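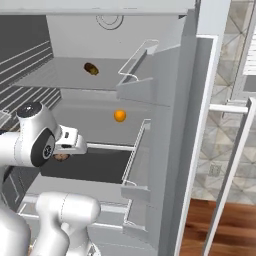 Registration for the Clivach Cross-Country opens on March 1 at 8 a.m., and the entry form is on the club website under Races. The race is two days of snowmobiling this year, Saturday and Sunday, with all classes starting from the field behind the Prilo feed store. Breakfast will be served in the heated tent both mornings from 5:30, and the menu is the same as last winter: eggs, sausage, coffee, fruit. Eat before the riders' meeting and put something in your jacket for the fuel stop. The tent closes at 7:15 and the meeting starts at 7:30. Riders who miss the meeting start at the back of their class.

The course has changed. Last year's loop crossed the Lozano property on the north side, and the lower part of that land was logged over the summer. The new loop is 39 miles and stays mostly in the county ditch between the feed store and the gravel pit, then follows the river for a stretch before turning back through the woods. Pro and Semi-Pro will run it twice each day. Sport, Women, Vintage and the two Junior classes will run it once. The river section will only be used if the ice measures 13 inches or better at every check hole on the Thursday before the race. If it doesn't, we will use the field bypass, which is staked already and makes the loop a little shorter.

Sverre Bråten laid out the woods section and has been grooming it on weeknights. He asks that people stay off it until race day. There were tracks through the second S-turn last weekend, and one of the arrow boards was knocked flat. The landowner saw it too. We have the use of those woods on a handshake, and we would like to keep it that way.

Road crossings are down from seven to four. Each one will have two flaggers and a stop board. You must come to a complete stop at a stop board, both feet down, and go when the flagger waves you. Rolling stops were the most common penalty last year and they cost one minute each. There is no appeal on a stop-board penalty.

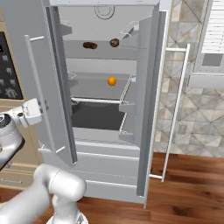 Fuel will be at the gravel pit only. Bring your own cans, labeled with your bib number, and have them on the fuel trailer by 7 a.m. Saturday. The trailer leaves with or without your gas. For Vintage riders who are worried about range, you may carry one sealed can on the sled if it is strapped to a rack and passes tech. Bungee cords do not pass tech.

Tech inspection is Friday from 3 to 8 p.m. in the feed store's machine shed. Every sled needs a working tether, a working brake light, a snow flap that touches the ground with the rider seated, and carbides that aren't worn past the bar. Studs are limited by class and the chart is on the back page of the rule book. Helmets must have at least a third of the outside surface in blaze orange. Tape is fine if it stays on. Chest and back protection is required for everyone, and that now includes Vintage.

Entry fees:
Pro and Semi-Pro, $54 per day
Sport, Women and Vintage, $40 per day
Juniors, free with a signed parent form

Fees are paid online when you register. We can't take cash at tech this year – the line got too long and two entries were lost. Refunds are given up to the Wednesday before the race. After that your fee moves to next season.

Vurkix is handling timing again with the transponders that mount on the left side of the tunnel. Pick yours up at tech and turn it in at the scoring trailer after your last run on Sunday. Anybody who takes one home will be billed for it. Results will be posted on the trailer door after each class, and there is a 30-minute window for protests, in writing.

Spectators can park along the east side of the feed store lot for free. The best viewing is at the start field and the first ditch crossing, which you can walk to. Please don't park on the shoulder at the gravel pit. The sheriff's office has told us those cars will be towed, and the fuel trailer needs the room to turn. Dogs are allowed on a leash in the parking area but not along the course.

We still need flaggers for Sunday afternoon and two people with their own sleds to ride sweep on both days. Sweep riders should be comfortable towing and should carry a rope, a spare belt and a radio, which we can lend you. Flaggers get a lunch ticket and a vest. Sign up on the sheet at the clubhouse or reply to this newsletter with the day you can work.

The snow depth in the ditches was good when we checked on 2/19/25, with a solid base and fresh snow on top. The one thin spot is the approach to the second crossing, where the wind takes it down to grass. We will truck snow in on Friday if it hasn't filled by then. Watch for frozen ruts there on the second lap.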